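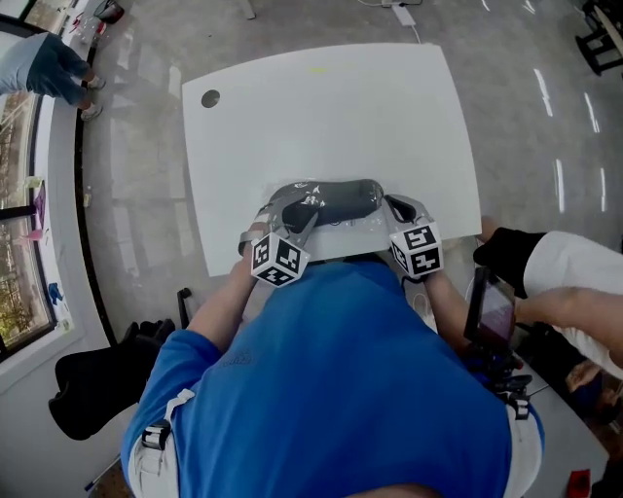 Planning next year's equipment money

It's that time again, when the spreadsheet goes around and everybody remembers three things they meant to ask for in January. We've been through the wish lists from both floors at Mosside (thank you for sending them in, even the ones that came on the backs of envelopes!) and there is a good deal of agreement in them, which makes our job a whole lot easier than it was last time.

The biggest line is hand-held grippers. We have 6 working sets now and we'd like to get to 10, so that a session doesn't have to stop while one set is being charged or patched up. Todia and Durard have both sent quotes. Durard comes out a little cheaper per set, but Todia includes spare finger pads and a second pair of marker cubes, and those of you who have hunted through the drawers for a spare cube will know how we're leaning.

After that come the small things, and please don't be shy about them - harness straps, buckles, chargers, longer cables, screen mounts. They wear out faster than anyone budgets for, and we have set aside 28 percent of the total for them this time.

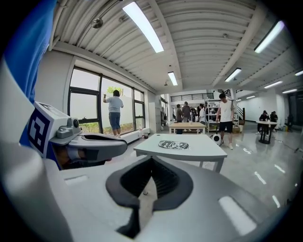

Do we have to buy everything at once?

We can split the order in two. The grippers and pads would go in first, and the arm we've been talking about with Ljungberg would wait for the second half of the year, when we know what the service contract costs. Their lead time is 70 working days, so the decision on the arm can't slide too far into summer.

If you have a request that isn't on the list yet, send it over with a price and a link, and tell us what you'd put off to make room for it. A rough price is fine, we'll chase the proper quote ourselves. And if you've used either maker's grippers somewhere else and have opinions, good or bad, do come and find us before the order goes in - we'd love to hear them, and there is usually coffee.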